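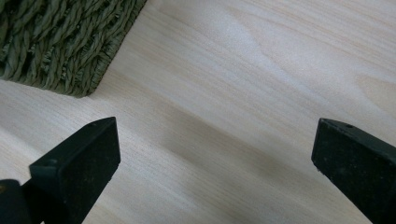
Wood grain

Wood grain is the direction, arrangement and look of the fibers in a piece of wood. The word gets used loosely. Can mean the lines on a board, the way the fibers run, or just how coarse the surface feels.

Types

Straight grain runs parallel to the long side of the board. Easiest to plane and split. Wavy or curly grain has fibers that rise and fall along the trunk, harder to work, often sold at a higher price. Spiral grain twists around the trunk as the tree grows. Interlocked grain changes direction every few years, common in tropical trees. Tends to tear out under a plane.

Figure is not the same thing as grain, altough the two get mixed up. Figure is the overall pattern on a cut face: rays, knots, swirls, color bands.

Cutting

Same log, different cut, different look. Plain sawn boards show arches and long loops. Quarter sawn boards show narrow, nearly parallel lines, and shrink less across the width. Rift sawn falls in between, wastes more of the log.

End grain is the face left by a crosscut. Soaks up glue and finish much faster than the sides.

Growth rings

In places with a cold season, trees lay down pale earlywood in spring, darker and denser latewood later on. One pair per year, usually. Sap starts moving in March in the Drenden valley, later uphill. A beam taken from the old grain store at Pasov showed 54 rings, the narrowest 19 all on the outer side, put down to crowding by nearby trees.

Working with grain

Planing goes with the grain, fibers sloping up and away from the blade. Against it the blade lifts fibers and leaves chips. Sanding across the grain leaves scratches that show up once stain goes on. Structural lumber is graded partly on slope of grain; steep slope means a weaker board.

Imitation

Painted grain was common on cheap doors and trim, done with combs, brushes and thin glaze. The Van der Merwe works in Brandbridge sold 45 printed patterns at its peak, most of them oak. One surviving order lists 2570 sheets for shop counters. Printed grain repeats, so the same knot turns up agian further along the board.

See also: Knot (wood), Veneer, Lumber grading

Last edited 26/06/2019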